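**Small stuff, sorted: notes from a kitchen with one good drawer**

The junk drawer is where twist ties go to breed. I cleaned ours out in September and have kept it that way, more or less, with a few habits I stole from my neighbor Ekua Bonsu, who sorts her buttons by mood.

**Empty it all the way.** Taking out half the drawer and tidying the other half only teaches the mess to move over. Dump everything onto a tray with a rim. A bare table works until the first battery rolls under the stove.

**Throw out the mystery keys.** Okay, try them in the doors first. Then throw them out. I had 68 keys and own two locks.

**Use a divided container.** The kind with a grid of little compartments is best for anything smaller than a walnut: picture hooks, fuses, cake candles, the spare screws from a shelf you swear is finished. Deep cells are fine for storage and terrible for fingers, so keep tweezers nearby or learn to tip the whole thing over with confidence.

**Don't label right away.** Live with it for a couple of weeks. My first set of labels included "clips (good)" and "clips (other)," and I couldn't have told you the difference under oath.

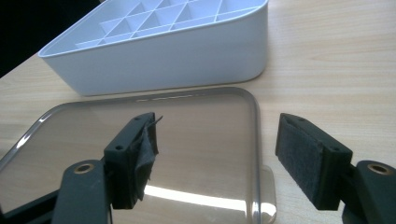 Once you've settled on what goes where, write it on masking tape. It peels off clean when you change your mind, and you will, usually over the birthday candles.

**Steel trays show everything.** Every fingerprint, every water spot. Wash with a drop of dish soap, rinse hot, and dry right away with a cloth that isn't the one you used on the pan. For dried-on spots, wipe with a little white vinegar, then rinse again. Skip the steel wool unless you like scratches.

**Plastic grids:** soak in warm soapy water, then go into the corners with an old toothbrush. Stand it upside down on a towel overnight. Put the fuses back in before it's dry and you'll have a different kind of tip to write.

Next time: the cabinet over the fridge, if I can find the step stool.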